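Terneo lance Clanis, un poste de manipulation à deux bras pour les ateliers et les centres de formation

Terneo annonce la mise sur le marché de Clanis, un poste de manipulation robotisé destiné aux petits ateliers, aux laboratoires d'enseignement et aux services de prototypage. Les commandes sont ouvertes aux établissements et aux entreprises ; les premières livraisons interviendront en juillet.

Clanis réunit deux bras articulés, leurs pinces parallèles, un contrôleur commun et une caméra fixe. L'ensemble se monte sur un établi existant, sans cellule fermée ni dalle spécifique. Chaque bras peut être commandé séparément ou de façon coordonnée avec le second, pour la reprise de pièces, le tri ou la présentation à un poste de contrôle.

Le logiciel de conduite, Prollik, est fourni avec le matériel. Il permet d'enregistrer un geste, de le corriger étape par étape et de le rejouer sur des objets de formes différentes. La bibliothèque livrée comprend 11 tâches de base, modifiables par l'utilisateur. Les trajectoires peuvent être exportées dans un format ouvert.

« Nos clients travaillent sur des tables encombrées, avec des pièces qui changent d'une semaine à l'autre. Nous avons conçu Clanis pour ces conditions », déclare Erzsébet Bárány, directrice des produits de Terneo.

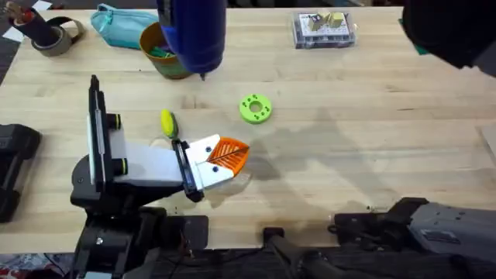
Clanis à l'établi : prise d'une pièce orange imprimée en 3D, à proximité d'un anneau vert citron.

Les mors des pinces sont interchangeables et se remplacent sans dépose du poignet. Les fichiers des supports sont remis à l'acheteur, qui peut les adapter et les imprimer lui-même. La mise au point a été conduite avec le bureau d'études Halász, partenaire de Terneo pour la mécanique. Elle a donné lieu à quelque 1000 heures d'essais.

Clanis est proposé en deux formules : l'achat, assorti d'une garantie de deux ans, et la location pour une durée minimale de sept mois, maintenance comprise. Une journée de prise en main sur site est incluse dans les deux cas. Les établissements d'enseignement bénéficient d'une remise de 600 euros par poste.

La documentation technique et les conditions de vente sont adressées sur demande par le service commercial de Terneo.

Commentaires

fablab_du_quai
Est-ce que la location est possible avec un seul bras ? Nous n'avons pas la place pour deux.

M. Thierry
Bonne nouvelle pour les fichiers des supports. Sur notre matériel actuel, il faut passer par le fabricant pour le moindre mors.

atelier22
Rien sur la charge utile dans le communiqué. J'ai demandé la fiche technique, j'attends la réponse.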